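Toaster oven with a drop-down door: cleaning and reheating cake

Trullum Kitchen Board > Small Appliances

brundley_baker
So I finally picked up a secondhand toaster oven and I love it way more than I expected! Cream plastic housing, four knobs stepping down the front, and the door folds right down flat so there's a little landing spot for a hot plate. Paid 23 bucks. I've been warming up slices of sponge cake and the edges get just barely crisp – so good with jam.

Two questions. How do I get the marks off the pale plastic without scratching it? And is anybody else reheating cake at 300, or is that too hot?

Putting up a few from this afternoon. The middle one has the whole setup with my red bowl.

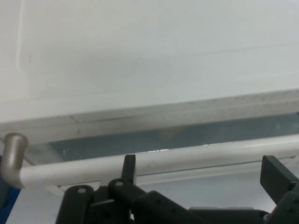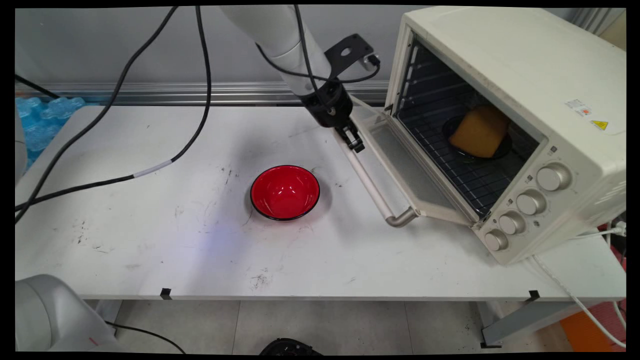
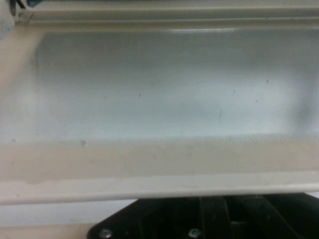
I've tried a damp cloth and that's as far as I've gotten. Didn't want to go at it with anything rough before asking.

Flitard64
Nice find! Baking soda paste, soft cloth, small circles. Leave it on a few minutes, wipe, done. Unplug it first obviously.

sioned_m
I'd skip the baking soda on plastic, sorry Flitard. It dulled the front of mine. Dish soap and warm water, then a soft toothbrush along the ridges. Takes longer but the shine stays.

And 300 is fine for cake if you keep an eye on it!! I go four minutes and then let it sit with the door shut.

Flitard64
Never had it dull anything and I've done it for years. Maybe your paste was too dry?

sioned_m
Could be. I still wouldn't on somebody's new favorite oven.
– Sioned Maddocks

rosser_j
Four minutes at 300 dries out sponge, in my opinion. Drop it to 250 and give it longer. Also watch that open door. I set a full casserole on mine once and bent the hinge.

brundley_baker
Ooh ok, good to know about the hinge. Only a plate of cake for me, but I'll be careful. Going with soap and toothbrush first, then maybe a tiny test patch of paste around the back.

rosser_j
What are you using for a crumb catcher? I line mine with foil and swap it every couple of weeks.

Flitard64
Please check your manual before doing foil. Some say don't.

rosser_j
Fair, mine says it's ok.

brundley_baker
No manual with mine! I'll go look for one tonight. Next up is cheese toast :)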